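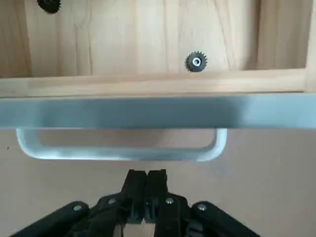
How often should the finger pivots on a parallel-jaw gripper be checked?

Every 1,000 cycles on a handle-pulling cell, or sooner if the two fingertips no longer close square to each other. That is the interval set out in the revised service schedule released this August by Mokcombe for its Surna test cell.

MOKCOMBE RELEASES REVISED SERVICE SCHEDULE FOR SURNA CELL

CISCOMBE, August – Mokcombe has published a new maintenance and set-up schedule for Surna, the single-arm cell it uses to cycle metal handles and similar hardware. The schedule replaces the general inspection sheet issued with the cell and applies to all work carried out at the Ciscombe workshop.

The main change is to the gripper. Under the old sheet, the linkage was inspected only when the whole arm was taken out of service. The new schedule treats the linkage as a separate item with its own interval and its own log page. Pivot screws are checked for movement at 1,000 cycles. Any screw that turns under light hand pressure is removed, cleaned and refitted, and the jaw is then opened and closed through its full travel before the arm is put back under program control.

"Most of the lost time on this cell came from small amounts of play at the pivots," said Noemi Thibodeaux, maintenance lead at Mokcombe. "The arm would reach the taught position correctly and the fingers would still meet the grip at a slight angle. People re-taught the position when they should have been looking at the linkage."

The approach position has also been rewritten. For a horizontal U-shaped handle, the arm now stops with the fingertips just below the grip and the jaw centre line square to it. The technician confirms alignment through the wrist camera at this point, before the final move. The stop was previously optional. It is now fixed in the program and cannot be skipped without a supervisor code.

Wrist camera focus is set with the gripper in the approach position. The fingertips and the near face of the handle take priority. Panels and fittings further back may be soft in the picture, and this is not recorded as a fault.

Changes to the set-up procedure are as follows:

Fixture height is checked against the base datum at the start of each shift, and again after any change of test piece.

The first 40 cycles after a linkage repair are run at reduced speed with a technician at the stop control.

Fingertips are inspected at 600 cycles for rounding of the flat faces. Tips are replaced as a pair.

Linkage arms are wiped with a dry cloth only. Oil is not to be applied at the pivots.

The schedule was drafted after a review of 406 log entries from the Ciscombe workshop. Entries marked as position errors were compared with the repair record for the same shift, and the intervals were set from that comparison. Mokcombe will review the fingertip interval once the replacement tips supplied by Thibodeau have been through a full service period.

Printed copies are kept at the cell. Technicians who hold the old sheet should return it to the Ciscombe office, where the new log pages can be collected at the same time.

Media and technical enquiries: Noemi Thibodeaux, Mokcombe, Ciscombe workshop.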